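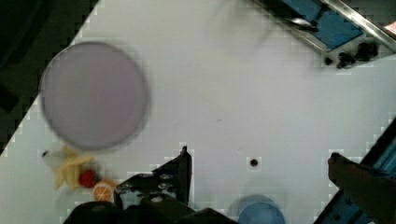 Toy Library Moves to Curbside Pickup

The Drollden Toy Library has closed its reading room until further notice, but members can still borrow. Reserve up to 10 items by phone, then collect them from the side door on Talukder Street. Late fees are waived through the end of June. 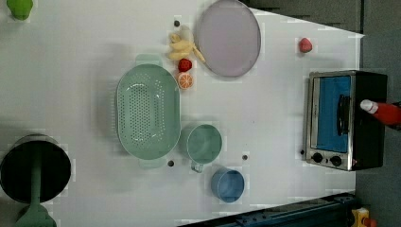

DROLLDEN, May 8, 2020

Play food and kitchen sets remain the most requested items, says coordinator Margaux Chauvin. Returned toys are washed and shelved for three days before they go out again. Please bag small pieces together and write your member number on the bag. To reserve, call extension 131.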